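Notebook – Wamby evaluation, Thursday
Day 3 with the loan unit. Cloth handling, both arms.
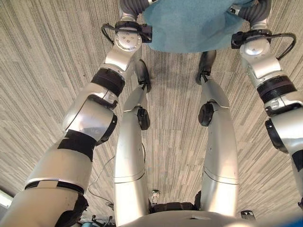
Teal cloth held between the two grippers, head camera view.

Start 9.40. Firmware left as delivered. Grerngate sent a newer build overnight but I don't want to change it halfway through the trial. Battery at 592 on their own scale, which the manual still doesn't explain. Asked again by email.

What we are paying for, if we go ahead: the Wamby itself, the Pladulmont folding package on top (yearly licence), and the service contract through Radulović. The quote treats all three as separate lines, and today was meant to tell us if the folding package is worth having or if we can write our own.

Set-up. Taught the hold pose by hand first, then from the tablet. By hand is quicker. The arms are light enough in free-drive, but the left one drifts down slowly if you let go of it before the confirm tone. The right doesn't. Noted for Radulović.

Felt-type cloth first. Plan was 50 cycles of pick up, spread, hold, put down. Stopped at 42 when the tablet lost its connection and the cycle counter went back to zero. The arms stayed where they were and kept hold, so no harm done, but the log file for the run is empty. Everything below is from my own tally sheet.

Of the 42:
Clean pick with both grippers – 34
One side missed, package retried by itself – 8

All of the misses were on the second gripper to close. By then the first one has pulled the cloth a little and the corner isn't where the software thinks it is. The retry is decent. It opens, backs off, looks again and goes back in lower. It is slow though, and there is no setting for it in the menu that I can find. The manual has a page titled "Retry behaviour" with one sentence on it.

Grip force. Default is too high for anything thin. Turned it down two steps and the cloth stopped showing marks where the clamps had been. Two steps further and it slipped on the right. Leave at minus two.

Cables. The loops at the wrists look generous with the arms out in front. They get tight when the wrist turns fully inwards. Didn't see either one catch on the cloth today, but I would want a sleeve or a clip there before we let it run unattended. Ask if Grerngate sell one or if we print our own.

View from the head camera. With the arms forward it gets both grippers, the cloth and both legs down to the feet, so most of what you need for checking a run afterwards. A large fold hides a good bit of whatever is behind it. The package seems to cope by lifting before it looks. If we write our own we will have to do the same.

Noise: fine. You can talk over it.

Opinion so far. Hardware good. Folding package does the job on one type of cloth, but the logging is poor and I wouldn't pay the yearly price until the counter and the empty file are sorted. Service contract – wait and see how long they take over the left arm.

To do
Repeat with thin cotton and with the towel.
Full 50 without the tablet, wired connection only.
Send tally sheet and drift note to Radulović.
Find out what 592 means.
Measure wrist cable at full turn, both sides.

Powered down 16.15. Unit on charge.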